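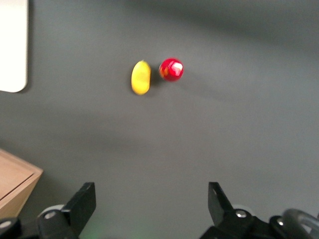

Figure 3. View from the wrist camera during the open day at the Dernow site. A yellow and a red object lie side by side ahead of the open gripper; part of a wooden box or tray is at lower left.

4.2 Demonstration at the open day

The second part of the study took place during the public open day held by the Bonham laboratory at its Dernow site in April. Visitors were admitted in small groups and stood behind a low barrier, from which they could see both the table and a large screen showing the view from the wrist camera. The same view was recorded for later study. Figure 3 is taken from these recordings.

The task was kept simple so that it could be followed without explanation. Small objects were set out on a plain grey tabletop and visitors were asked to choose which of them the arm should pick up. A member of staff entered the choice, and the arm was then driven by the Luden controller described in Section 3, with no change to the settings used in the laboratory trials. Staff were told not to move an object once a choice had been made.

Two matters of layout deserve mention. Where objects lay almost touching, as the yellow and red ones do in Figure 3, there was little room for a finger to pass between them, and such layouts were marked separately in the log. Shiny surfaces were also marked. The bright patch on the red object in the figure is typical of what the room lighting produced – the blinds could not be fully closed while visitors were present – and the Fragkou method of finding object edges is known within our group to be sensitive to such patches.

In all, 2,151 attempts were logged. Of these, 151 were set aside before analysis, as the record of the visitor's choice was missing or could not be matched to the recording. The remaining 2,000 form the open day set used in Section 5. Visitors were not asked for personal details, and the camera pointed towards the table throughout each attempt.

Staff also kept written notes of questions put to them by visitors. The most frequent concerned the speed of the arm, which many had expected to be greater. These notes were grouped under nine headings and are considered in Section 6 together with the replies to the exit form.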